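Services > Study Rooms > Frequently asked questions

Reading time: 2 minutes

Opening hours Bookings Table rules Contact

Kullville Study Rooms: Use of the Work Tables

Who may reserve a table?
Any registered member of the Kullville Study Rooms aged 21 or over. Younger members may use a table when accompanied by a registered adult.

How long does a reservation last?
Each reservation is for two hours and may be extended at the desk if the table has not been booked by another member.

Must the table surface be covered?
Yes. The pale tabletops mark easily, and a flat white sheet must be laid down before work begins. Sheets are available at the desk. Members may bring their own, provided that they are plain and lie flat.
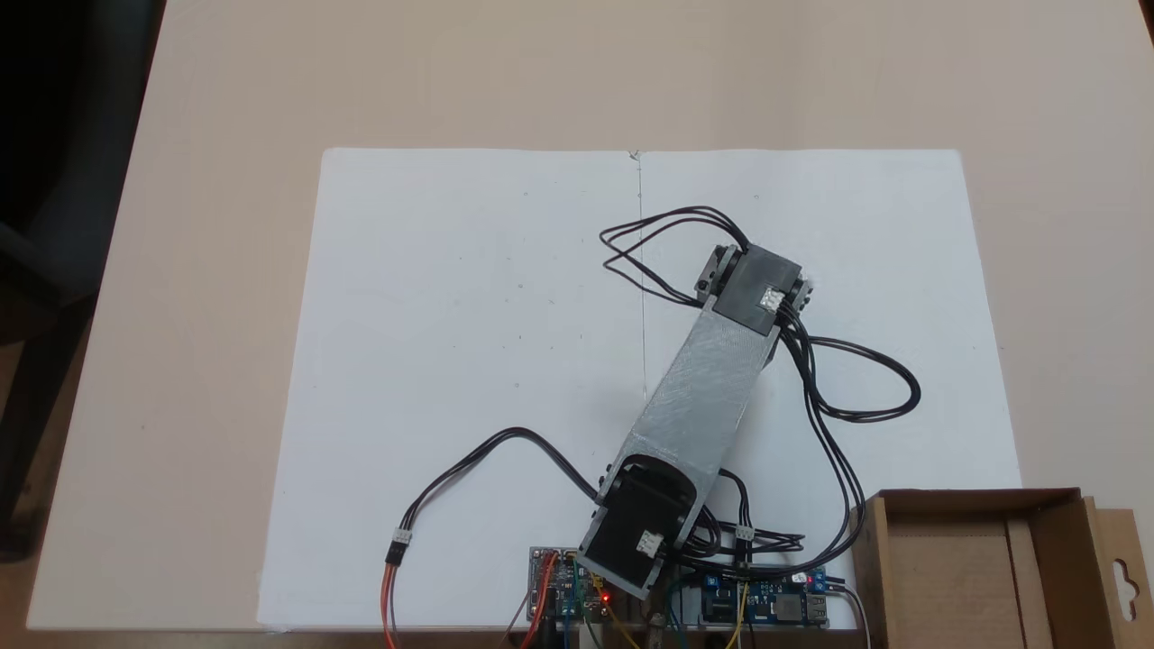
A sheet with a light crease or a few small specks remains fit for use and should be returned to the rack. Sheets that are torn, or that no longer lie flat, should be handed to the desk.

May I cut or glue on the sheet?
Gluing is permitted. Cutting is restricted to the Zuccaro mats kept in Room 2, as blades pass through the sheets and score the table beneath.

May items overhang the sheet?
Small overhangs are acceptable. Bare metal parts and anything freshly painted must be kept fully on the sheet.

What happens if a table is damaged?
Please report the matter to Milagros Calvo on the same day. Resurfacing is charged at 690 per table, and members are liable only for damage arising during their own reservation.

Whom should I contact about group bookings?
Group bookings are handled by Trinh Lò at the Sternen entrance, on Tuesday mornings or by telephone.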